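Do I still need a planner if the policy is good enough?

Otis Ridgeway, 2026-10-17
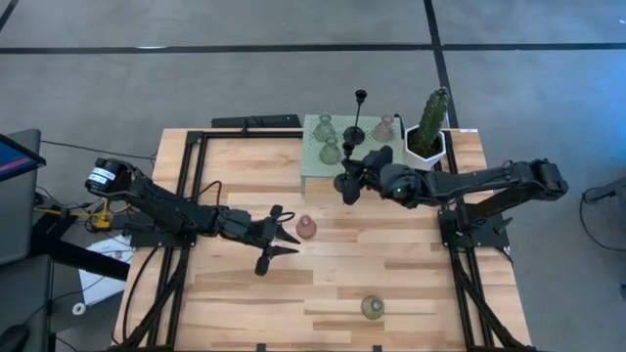 Why do two arms with a well-trained policy still get in each other's way?

Mostly because the policy learned what to do from demonstrations, and the person giving the demonstrations had two eyes and a strong dislike of bashing expensive metal together. The data is full of near misses that were avoided and has hardly any that weren't. So the policy knows what a tidy approach looks like and has very little idea what to do when it drifts a few centimetres off one. At that point you want something underneath it that understands geometry, and that something is dull old software.

I've been using Urum for this since December. For anyone who hasn't met it, Urum sits between whatever is making decisions and the joint controllers. It takes the short chunk of motion the policy proposes, checks it against a model of both arms and whatever it thinks is on the table, and either lets it through, bends it or holds it. The sales page says it gives you "safe autonomy". I would put it lower than that. It gives you a collision checker with a reasonable interface and a log you can read.

The log is the good bit, so I'll start there. Each held motion gets one line with the pair of bodies it was worried about and the clearance it predicted. When an arm stops over a glass vase and just sits there, I can find out which link it was fretting over. Before Urum I had a print statement and a bad temper. I could forgive quite a lot for that log, and I've had to.

The first thing to forgive is glass. Urum doesn't do its own perception, it takes boxes and meshes from whatever you plug in, and I plugged in Zamness like most people seem to. Zamness is fine on solid, dull-surfaced things. A black candlestick holder comes out as a candlestick holder, slightly fat. A cactus in a pot comes out as a blob the right size. A translucent pink vase comes out as a suggestion. The depth goes straight through it on some views and lands on the table behind, and then the fitting step tries to make sense of half a vase and a patch of wood grain. You get a mesh leaning at an angle no vase would stand at, and Urum dutifully plans around it as if it were real.

The fix the forum gives you is to raise the confidence threshold. Don't. All that does is drop the vase from the model, and now the planner is perfectly happy to send an elbow through it. An object you've modelled badly is a nuisance. One you've deleted is a breakage. What worked better for me was ignoring depth for anything the segmentation labelled as glass, and putting up a plain upright cylinder from the mask outline and the known table height. It's crude and it throws away the neck of the vase. The cylinder at least stands up straight.

(It does fall over, so to speak, when the vase is on a riser. The table height is wrong then, and the cylinder ends up in the wrong place. I keep a second plane for the riser top and pick by region. Yes, that's a hand-written rule in a learned pipeline. I don't care any more.)

The second thing to forgive is timing. Urum checks at 10 hertz by default. Policies put out motion in chunks, and if your chunk is longer than the check interval the other arm can move in ways the check never heard about. With one arm you'd not notice. With two arms sharing the middle of a table, the left one gets approval for a reach based on where the right one was supposed to be, and the right one has since been held for reasons of its own. Both plans were valid when they were made. Run them together and they aren't. There's a setting called joint horizon that is meant to cover this, and it ships switched off. I went through the release notes looking for why and found a line about performance. On my machine I couldn't measure a slowdown with it on, so turn it on.

Now the claim I really wanted to grumble about. Castellanos put out a post saying their new policy needs no collision layer at all, and that after 4000 runs it had learned to avoid itself. I read it twice. Nowhere does it say how the objects were placed, how often the arms had to work in the same area, or what counted as a collision. If a gripper nudges a vase and the vase stays upright, is that a clean run? By a lot of people's scoring it is. By mine it's a collision with a lucky ending, and I'd like it counted.

I'm willing to be wrong about this. If somebody shows me a policy trained on enough bad situations that it backs off sensibly by itself, with the layer running silently underneath and never once stepping in, I'll take the layer out and be glad of the simpler stack. The silent part matters. Run the checker in watch-only mode, publish what it would have held, and we can all see. It costs next to nothing to do and I've yet to read a post where anybody has done it.

I tried Nudano for a while as well, as a few of you asked. It plans properly for both arms as one system, which on paper is the right way to do it, and the paths are lovely. It also took long enough to think that the policy's idea of the table was out of date by the time a path arrived, so I was feeding beautiful motion to a stale picture. It might suit you if nothing moves except the arms. I gave it 2 evenings and went back.

So the stack at the moment is policy, then Urum with joint horizon on, then my ugly glass cylinders feeding in from the side. Next I want to sort out cables. None of the arm models I've been given include them, and a loop hanging off a link can reach places the link never does. I've got a half-written script that hangs a fat capsule under each joint and hopes. When it's less embarrassing I'll put it up with the rest.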